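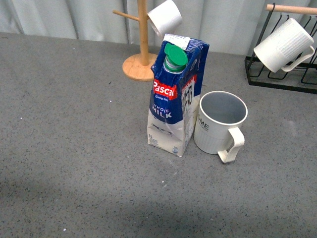

Ours leaked at the spout all through April and the leaflet was no help, so could the guide please say which way round the carton goes? Comment from a Wireo user, kept in because half the mail we get asks the same. Answer is in step 4 below.

Section 5 - Setting up the milk and mug corner

Applies to the Ziltlow countertop set, with either the wooden mug tree or the black metal rack. Or both. Read all of it before you start, it's short.

Before you start
Wipe the counter. Speckled tops hide crumbs and milk spots really well, so run a dry hand over it after. Keep the curtain, if there is one behind, hanging clear of the mug tree. Fabric catches on the pegs.

1. Mug tree first. Goes at the back, base flat on the counter. Push on the post with a finger. Rocks? Something's under the base - lift, wipe, try again.

2. Metal rack, if you have it. Back corner, right side. Leave enough room to get a mug off without knocking the tree.

3. Carton in front of the tree. Stand it up square. Squashed cartons are fine as long as the base is flat and the cap threads aren't bent. Don't try to punch the dents back out, you'll get milk up the curtain.

4. Turn the carton so the cap is over the side you pour from. Then unscrew. Tip slowly untill the air gets in, then a bit faster. A drip under the collar nearly always means the cap went on crooked. Take it off, start the thread again by hand.

5. Mug right next to the carton, open end up, handle out to the side away from the carton. Pour 200 ml for a standard drink, less if coffee is going in after.
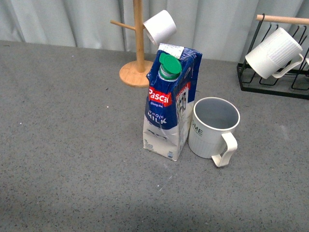 Fig. 2 - Whole milk and mug side by side, tree and rack behind.

Note: left-handed? Swap the carton and mug. Handle still points away from the carton. Everything else the same.

Note: mugs with ribbed sides hold on to dried milk in the grooves. Soft brush, warm water. Scouring pads take the lettering off.

CAUTION: Opened milk doesn't live on the counter. Back in the fridge as soon as you've poured, cap tight. Out for over 2 hours, throw it away.

CAUTION: Don't hang wet mugs all on one side of the tree. It will go over.

This site uses cookies to remember your settings and show you relevant Heltholm offers. Accept all / Manage choices

Clearing up
Mug rinsed and dried before it goes back on the tree or rack. Wipe under the carton, thats where the ring forms. Empty carton - cap back on, press flat, recycle if your town takes them.

Spare pegs and feet: see Section 4, Naidoo parts list.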